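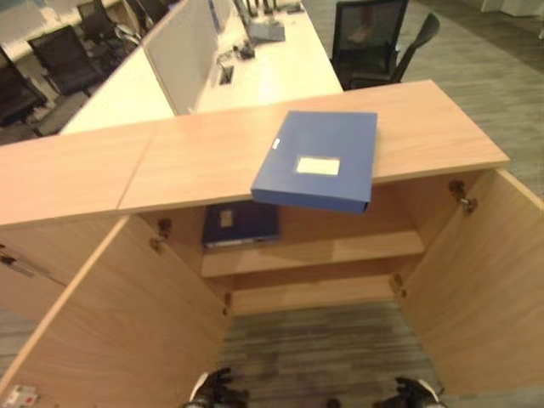
Two file boxes and a cabinet with its doors open

Film & TV | Short News

Domenica Aigner has started to write the third part of her crime series Onduvberg. The first two films made her name known outside of Jullmont, and many viewers have asked for one more. Aitana Gallardo is in talks to return as the inspector Badawi, but she has not signed yet. The script has 200 pages at the moment – too many, says the director. The shooting should begin in June with 300 extras.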